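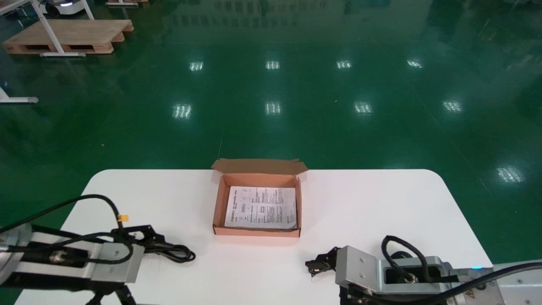
Offener Karton mit bedrucktem Beiblatt

Schallplatten sicher verschicken – so kommt das Vinyl heil an

Als wir mit Restrepo unsere erste eigene Zwölf-Zoll herausgebracht haben, war das Pressen der leichte Teil. Danach standen in meinem Flur Kisten bis zur Türklinke, und 101 Vorbestellungen wollten zur Post. Seitdem habe ich so viele Platten eingepackt, dass ich es im Halbschlaf kann, und ich mache es immer noch wahnsinnig gern! Ein sauber gepacktes Album ist der letzte Handgriff an einer Veröffentlichung, und wer es auspackt, merkt das sofort.

Was du brauchst

Plattenversandkartons für 12-Zoll-LPs mit Stoßrand
Füllpappen in LP-Größe, zwei pro Sendung
Schutzhüllen aus Polyethylen
Gefütterte Innenhüllen
Papierklebeband, 50 mm breit
Einen weichen Bleistift

Die Kartons kaufst du am besten im Bündel. Ich nehme immer 40 Stück, die passen flach hinter den Kleiderschrank. Luftpolstertaschen sind für Singles schon grenzwertig, für LPs bitte gar nicht erst versuchen.

Schritt 1: Platte aus dem Cover nehmen

Klingt bei einer nagelneuen Platte erst einmal komisch, ist aber der wichtigste Schritt überhaupt. Bleibt die Scheibe im Cover, schlägt sie bei jedem Stoß von innen gegen die Kante, und irgendwann reißt die Naht auf. Also: Platte in der Innenhülle herausziehen und hinter das Cover legen, beides zusammen in die Schutzhülle. Bei eingeschweißter Ware frage ich vorher per Mail, ob ich die Folie öffnen darf. Viele Sammler sagen nein, und dann bleibt sie zu.

Schritt 2: Das Sandwich bauen

Füllpappe, Cover mit Platte, Füllpappe. Die Wellen der beiden Pappen sollten quer zueinander laufen, das macht das Paket erstaunlich steif. Bei Doppelalben gilt dasselbe, nur kommen beide Scheiben hinter das Klappcover. Unser Piltitz-Livemitschnitt ist so ein Brocken, da reicht eine dünne Pappe pro Seite gerade so, ich nehme dort lieber die doppelwelligen.

Schritt 3: Beileger nicht vergessen

Textblatt, Downloadcode, Aufkleber, ein kurzer Gruß – alles flach zwischen Schutzhülle und obere Füllpappe. Buttons haben da nichts zu suchen! Die drücken sich durch bis aufs Cover. Wenn du welche mitschicken willst, klebe sie in einem kleinen Tütchen in den Stoßrand.

Schritt 4: Karton schließen

Laschen einschlagen und den Karton einmal sanft schütteln. Rutscht etwas, fehlt eine Pappe. Rutscht nichts, kommt Klebeband über die offene Kante und jeweils zwei Fingerbreit um die Ecken. Wer den ganzen Karton einwickelt, ärgert die Leute beim Auspacken, und beim Aufschneiden wird gern mal zu tief geschnitten. Ich ziehe mit dem Bleistift einen kleinen Pfeil an die Seite, die man öffnen soll.

Schritt 5: Beschriften und ab damit

Adresse groß, Absender klein, Bestellnummer auf die Rückseite. Im August nie einen Stapel im Auto liegen lassen, auch nicht »nur kurz«. Zubaida Khattak, unsere Bassistin, hat auf diese Weise 38 Exemplare der Steranham-EP zu Salatschüsseln verarbeitet. Eine davon hängt bei uns im Proberaum.

Ein paar Sonderfälle

7-Zoll-Singles: eigene kleine Kartons verwenden, im LP-Format wandern sie hin und her.
Boxsets: immer Karton in Karton, mit zwei Zentimetern Luft und zerknülltem Papier rundum.
Kassetten: Hülle in Seidenpapier wickeln, die Scharniere brechen sonst als Erstes.
Testpressungen: versichert verschicken, auch an Freunde.

Für die neue Sekine-Platte sind gerade 51 Pakete dran, und ich freue mich auf jedes einzelne. Kaffee hinstellen, A-Seite auflegen, lospacken – und beim Umdrehen der Platte gleich den Klebebandabroller nachfüllen.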